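Good Practice for Two-Arm Tabletop Cells: Draft 6, Comments
Posted January 14, 2021 by Polby_Standards

The working group at Stallstead has circulated Draft 6 of its practice note for two-arm tabletop cells. Members are invited to comment in this thread. Comments should cite the clause number. Editorial corrections may be sent separately.

Clause 3.2, which drew the most objections in August, now reads: "Where two arms are able to reach the same object, the work plan shall name the arm that has priority over it. The second arm shall not close on the object until the first arm's hold has been confirmed." 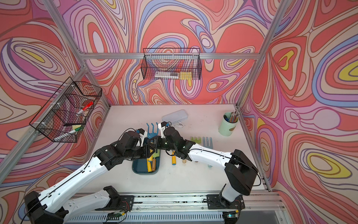 Does Clause 3.2 apply when both arms are driven by human operators?
It applies to every mode of operation. With human operators, priority is agreed aloud before the task begins and entered in the session log.

Allorow_Cells wrote:
We support the intent of 3.2 but not the word "confirmed." Our grippers report finger position only. A closed finger position does not establish that an object is held, and the clause does not state what evidence would be sufficient. We request either a definition or a return to the Draft 5 wording.

Polby_Standards wrote:
The Draft 5 wording was "when safe to do so," and reviewers found that it could not be audited. The group would consider a note listing acceptable evidence, such as motor current, a camera view, or an operator's statement. Please propose text.

mahlangu_lab wrote:
Mahlangu would object to an operator's statement being accepted alone. In our internal review of 90 handover tasks, 39 log entries gave the operator's word as the only evidence of a hold, and we were unable to verify any of them later. A statement should be paired with one other source.

Allorow_Cells wrote:
That would exclude smaller sites with a single overhead camera, where the view is often blocked by the arms themselves. A good practice note should be within the reach of the sites it is written for.

mahlangu_lab wrote:
A site whose only view is blocked has no basis for confirming a hold. We maintain our objection.

benchside44 wrote:
Turning to Clause 4.1, clear space around the target. The draft asks for a gripper opening's width of bare table on every side of an object before a pick. Garden hand tools are awkward in this respect. The tines of a cultivator fan out well past the handle, so the clear space at the grip point tells you little about the clear space at the head. In the wrist view below there is open table between the fingers, yet the handle of the cultivator runs partly behind the left one, and a stapler and another object are also on that side.

I suggest that 4.1 be measured from the widest part of the object, and that the approach be checked from the wrist view before the arm descends.

Polby_Standards wrote:
The first suggestion is accepted for Draft 7. The second overlaps with Clause 5 and will be considered there. The group has no objection to clutter as such; many tasks require it. The clause concerns only the object to be picked and its immediate surroundings.

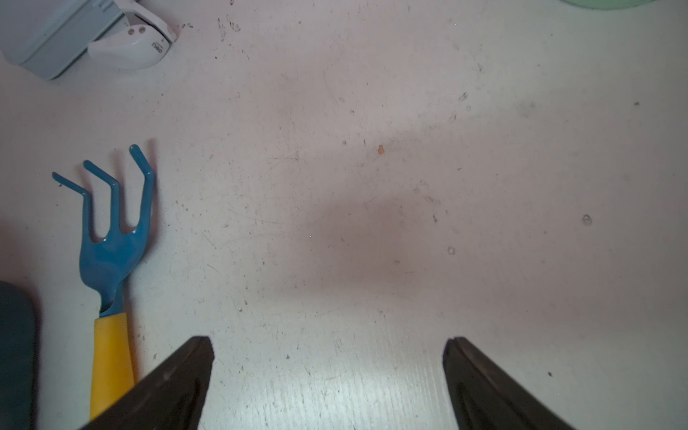 Clause 5: Checks before descent

Polby_Standards wrote:
The present text requires one check from a fixed view. The proposal is to add a wrist view where one is fitted. Comments are requested on whether this should be "shall" or "should."

Allorow_Cells wrote:
"Should." Not every arm carries a wrist camera, and a mandatory clause with an exemption is difficult to read.

benchside44 wrote:
I would prefer "shall, where fitted." The exemption is two words long.

mahlangu_lab wrote:
Agreed with benchside44. We also ask that the worktable surface be inspected under the same clause. Marks and specks on a pale surface have been taken for small parts by our detection software.

Polby_Standards wrote:
Noted. Surface condition will be listed as an open item. Clause 3.2 remains unresolved and will be carried forward with both positions recorded.

Last updated: Draft 6, comment period open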